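The coffee table, and the clear-up

25 August 2018

I promised a few of you a proper gallery page for the sitting room, and it has taken me most of the summer to get round to it. You'll remember I moved into the Gornen flat in July with far too many boxes, and the sitting room was the one room I more or less left alone while I fought with the kitchen. Well, I've finally turned my attention to it, and we begin with the coffee table, because everything in that room ends up on the coffee table sooner or later. Mine is dark and very shiny and shows up every last crumb!

Click on any picture for the bigger version (the page is a bit slow, sorry, I'm still on the cheap hosting).
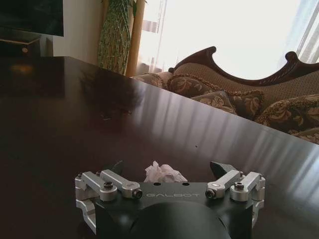 One crumpled tissue against all that gloss. You can't hide anything on a black tabletop, can you?

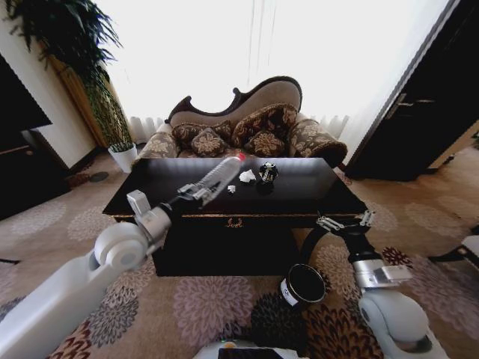 The wider view, with the water bottle with the red cap, the tissue again, a tiny scrap of paper and the little black-and-white thing that lives near the far edge. The settee is behind, the one with the scalloped back and the flowery brown arms.

About the table

Lots of you asked where it came from after I mentioned it last time, so. It was in the window of the house clearance shop in Ondar, underneath a stack of dinner plates and a lamp with no plug, and I walked past it for a fortnight before I went in. They wanted 300 for it, which I thought was cheeky, and then I went home and measured the room and went straight back and paid it. I did get the delivery thrown in. It took two of them to get it up the stairs, with a lot of breathing and one short rest on the landing.

What sold it to me was the bit of gold on the front. There's a small ornamental fitting in the middle and a thin gold line running along under the edge of the top, and when the light comes in from the window it all shines like a piano. My sister says it looks like something from a hotel lobby. I've decided that's a compliment.

The downside is the dusting. I had a pale table before this one, an old Fastberg flat-pack thing with rings all over it, and I could go a week without wiping it. This one needs doing every morning if I'm to look it in the face. If anybody has a cloth they swear by, please leave a comment, as I've now tried three and they've all left fluff.

About the settee

This came with me from the last place, and from the place before that too. I love the carved wood and the curvy back, and I love the arms even more, although I know the brown pattern isn't to everyone's taste. I had it priced up for recovering by Kolev Upholstery in the spring and the quote was for over 300, just for the seat and back, so it's staying as it is for now. The beige is quite forgiving really. It has seen me through two house moves and a great many Sunday papers.

I would like some new cushions for it. I've been looking at a dark green, or possibly a rust colour to go with the arms, and I keep putting things in my basket and taking them out again.

How I do the clearing

I'm not a natural tidier, I should say. I used to leave it until people were coming and then panic, and everything went into a carrier bag and the carrier bag went into the wardrobe (there are still two of those bags in there, and I'm frightened of them). These days I set the kitchen timer for 14 minutes and do one surface. It's an odd number but my timer sticks at 15.

Rubbish goes first – tissues, bits of paper, receipts, all of that. Then anything to do with drinking, so bottles and cups and glasses, and those go straight through to the kitchen in one trip if I can carry them. Ornaments I leave till the end. I lift them, wipe underneath and put them back a bit further from the edge than they were, and by the next day they've wandered again.

Last of all the top gets a barely damp cloth and then a dry one, going the long way, with the light in front of me so I can see the smears. It's quite satisfying, especially with the radio on.

Still to come

The next page will be the shelves, once I've put them up. I have 40 paperbacks sitting in a box in the hall and the brackets are still in their packet. After that I'd like to do the window side of the room, but I want to wash the curtains first and they're the sort you have to do in the bath, so don't hold your breath.

Comments are open below. I'm mainly after opinions on green or rust, and that cloth.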